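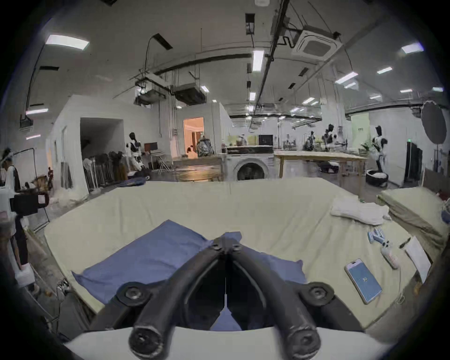
What has to be in place before anyone picks up a hand-held gripper in a shared hall?

A clear table, a clear floor around it, and one named person who can call a stop.

Those three points open the revised house rules for garment handling sessions, which Dorottya Szénási sent to all Plikport sites this month. The old rules date from May and were written for fixed arms. They said very little about hand-held tools, and crews had been filling in the rest themselves.

The new text runs to 7 pages. Most of it covers the table. The sheet stays on for the whole session and gets smoothed between garments, but crews shouldn't stop to chase every wrinkle. Only the garment being worked on belongs in the middle. Finished pieces go to the far edge, folded. Phones, papers and drinks are to be kept off the table while a run is under way.

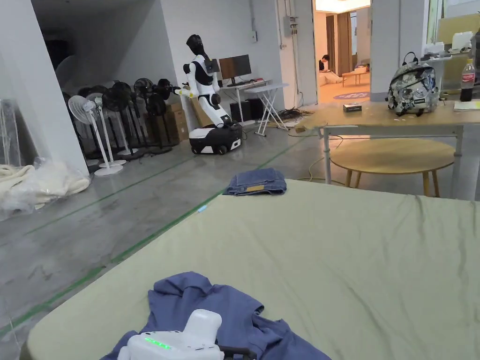
Page last changed: 22nd September

Floor tape is the part that drew the most comments. Konrad Thaler wanted every wheeled robot parked behind a taped line whenever people are working by hand in the same room. Elisa Donati pointed out that the smaller sites don't have the space. The final wording says a robot that isn't in use must be powered down or have its base locked, and the walking route to the door must stay open. Sites with tape should replace it when the ends lift.

Cables get one short paragraph. They may run under a table but not across a walking route.

For the grippers, the rule is to check the jaws and the fasteners before the first garment and again after every 200 grasps. A loose screw means the tool comes off the table and goes to Bülent Tekin's bench with a note saying which hand it was used in. Please don't tighten it yourself and carry on. Tools used as a pair are checked as a pair.
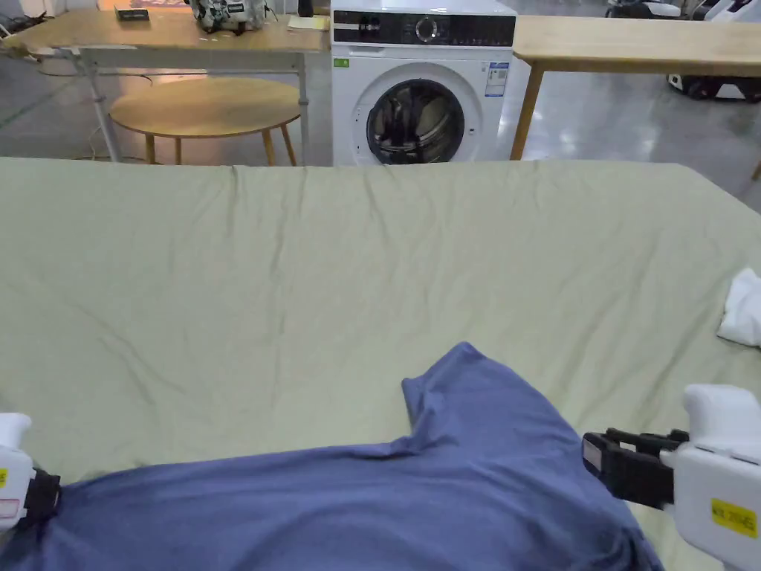 T-shirt handling with two hand-held grippers.

Yi-chun Tsao will go through the changes with each crew before the rules take effect. Sessions at Antal come first, then Tonum. Crews at Sillent have already had theirs and can start using the new check sheet now. Old check sheets should be kept with the session records.

Questions about the wording go to Dorottya.

Print this page | E-mail this item

This site uses cookies. By continuing to browse you agree to our use of cookies.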